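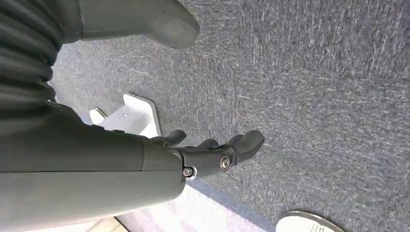 Why Do Offices Have Carpet?

63 shares | 2 comments

Many offices have carpet on the floor. It is usually a dark color, and it is usually very flat. It feels different from a bedroom rug, and there are reasons for that.

First, carpet is quiet. When you drop a pen on a hard floor, it clicks and rolls. The floor bounces the sound back into the room. Carpet is made of lots of short threads with tiny spaces between them. Sound goes into the spaces and gets trapped, so less of it comes back to your ears. In a room where people are trying to read or talk on the phone, that helps a lot.

You can test this at home. Clap your hands in the bathroom, then clap in a room with a carpet or a thick rug. The bathroom clap sounds louder and rings a little.

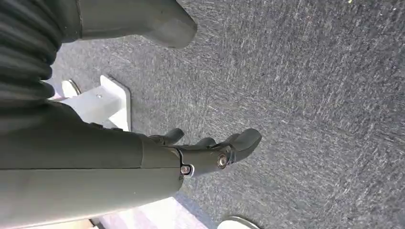 Carpet on the floor.

Office carpet has to be tough, too. A busy doorway might be crossed about 750 times in a day. Each shoe pushes the threads down and leaves a bit of dirt. In many office carpets the threads are looped, with both ends held in the backing. Short loops spring back up after they are stepped on. Long, fluffy threads would bend over and stay bent.

Short loops are also good for chairs. Many desk chairs stand on a base with five arms, shaped like a star, and there is a small wheel at the end of each arm. The wheels can roll over flat carpet. On a shaggy rug they would sink in and get stuck.

Dark gray is a popular color, as small specks and smudges do not show up on it very much. They are still there! The carpet needs a vacuum cleaner just as often as a pale one would. 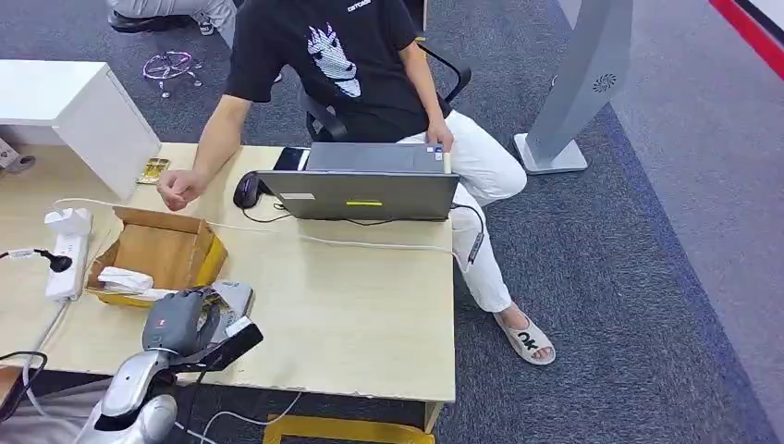
One reader in Hamville wrote to tell us that her chair rolls fine on the office carpet, "but it rolls all by itself on the wood floor at home, and I have to hold on to the desk."

Carpet slows the wheels down. The threads rub against them, and this rubbing is called friction. A smooth wood floor has less of it, so a small push sends the chair farther.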